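Namex Revises Upkeep Routine for Hand-Held Gripper Station

Posted 7 May 2023

Namex has issued a revised upkeep routine for the hand-held gripper station at its Clerkeck site, where operators handle everyday goods at a table to record grasping motions for later use on robot arms. The routine covers the finger pads, the cables and the pivot hardware of both grippers, and replaces a one-page checklist in use since December.

The station is worked seated. The operator holds one gripper in each hand and handles items on a wood-topped table. Footwear is among the harder items in the current set: uppers give under load, soles do not, and the pads take uneven pressure when a shoe is held across the side.

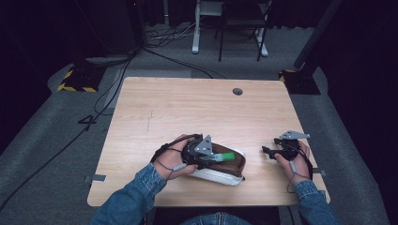
An operator at the table with both grippers, the left one closed on a shoe.

Under the new routine, pads are inspected every 1000 grasps and replaced at 3000, or earlier if the facing has lifted from its backing. The old checklist called for replacement on visible wear only, which left the decision to whoever was on shift. Pads are now changed in pairs. Mixing a new pad with a worn one shifts the closing point to one side, and the recorded finger opening no longer matches the calibration table.

"We were seeing drift in the opening values and looking for it in the encoder," said Feng-yi Chiang, who maintains the station. "It was in the pads. A worn edge on one side is enough."

The pads are held by small screws. The procedure is to open the gripper fully, remove the screws, lift the pad away and wipe the seat with a dry cloth before fitting the replacement. Screws are started by hand and tightened alternately. Thread locker is not used on the pad screws – earlier attempts softened the plastic near the holes and two seats had to be reprinted.
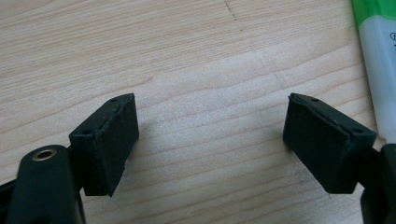 Once both pads are on, the gripper is closed on a 25 mm gauge block and then on a 30 mm block, and the readings are entered in the station log. A reading outside tolerance on either block means the zero must be set again. If the second attempt also fails, the gripper is withdrawn and the spare is fitted.

Inserts in the finger arms are checked for play at the same interval. Any insert that turns under finger pressure is grounds for replacing the arm. Regluing is no longer permitted.

Cable handling has its own section. Each lead is to leave the gripper in a loose loop toward the wrist, with enough slack for the hand to turn over without pulling on the connector. Connectors are reseated at the start of each shift with the station powered down.

Farzana Weerasinghe, who schedules the recording sessions, said the gauge check is now booked as part of the changeover between operators. The log is kept in Rirko, the site's maintenance software, and pad numbers are entered there with the grasp count at removal.

Replacement pads are made on site. Drawings for the revised pad, with a thicker lip, are under review and the present part stays in use until they are released.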